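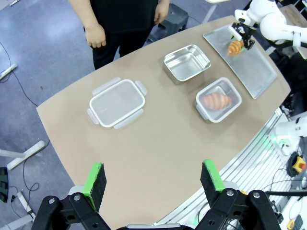
Food storage containers of clear plastic and stainless steel on a table, with a flat metal tray.

A food storage container is a box with a lid, used in the home to keep cooked or raw food, bread, pastry and leftovers. The term covers boxes of plastic, glass, steel and ceramic. In everyday speech the word "box" or "tub" is also used, and in some regions every plastic container is called by the name of one maker.

Types of closing

The simplest containers have a lid that is pressed on the rim by hand. A later type is the snap-lock container, also called clip-lock. It has a tab on each of the four sides, and each tab folds over the edge and holds the lid in place. Between the lid and the rim there is commonly a soft ring of silicone, which keeps liquids inside. In some models the tabs belong to the lid, in others they belong to the box.

The tab is the part which fails first. It bends at a thin line in the plastic, and after many openings this line becomes white and may break. Makers such as Wasta and Akbulut sell the lids separately for this reason. The rectangular lids of Ceveo are made so that one lid fits both the 500 ml and the 900 ml box, which differ only in depth.

Materials

Plastic containers are mostly made of polypropylene, which is light and milky in color, or of clearer plastics, through which the content is easy to see. They do not break easily, but they can take color and smell from food, for example from tomato sauce or curry.

Stainless steel containers do not take smell and are easy to wash. Their corners are usually rounded, so that food does not stay in them. The disadvantages are that the content can not be seen from the side and that the container is not suited for most microwave ovens. Steel boxes are sold with a steel lid or with a plastic one, and many kitchens use them also without a lid, as open pans for prepared food.

Use for bread and pastry
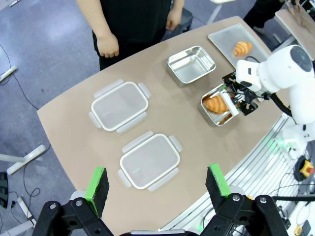 Pastry with much butter, such as the croissant, is difficult to store well. In a closed container the moisture stays inside and the crust becomes soft, and in open air the pastry dries in one day. A common method is to let the croissants cool fully on a tray before they are put in a box. The shape of the croissant is also to be considered: in a rectangular container it is often laid diagonally, as in the steel container at the right, because this gives the most length. A flat tray with a low rim, on which another croissant rests here, is suitable for cooling and serving but gives no protection from the air.

For keeping longer than 2 days, freezing is usual. The frozen croissants are warmed in the oven for 10 minutes, without thawing first.

Sets and storage

Containers are often sold in sets of one shape, such as the Wanance series, so that they can be stacked. Empty boxes without their lids can be placed one in another, and the lids are kept standing beside them. It is advised to store plastic boxes open, as a closed box can keep an old smell.

See also

Lunch box
Bread box
Baking tray
Food preservation

This page was last edited in December 2023.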